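Budget notes for the folding cell, part two. Total is capped at 3,000 for hand tools and spares, arms not included.

Quote from Sestwood covers 8 grippers. I would order six and put the difference into finger pads — pads are the consumable, frames are not.

Pluvau sells the pad sets separately at 182 per box. Plan on two boxes through March, then review.

Bushings: standard size, any supplier. Do not pay kit prices for them.

Cloth work first, rigid parts later. Thin hems decide the pad spec, so the pad order waits for the cloth trials.
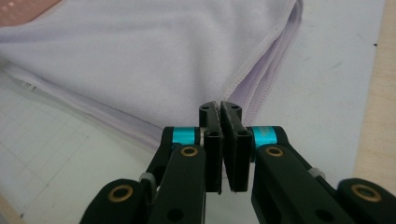 Masaru Hayashi: Did you price spare linkages? Our lead time from Kongkaew was longer than for the whole tool.

Not yet. Adding one left and one right to the quote request.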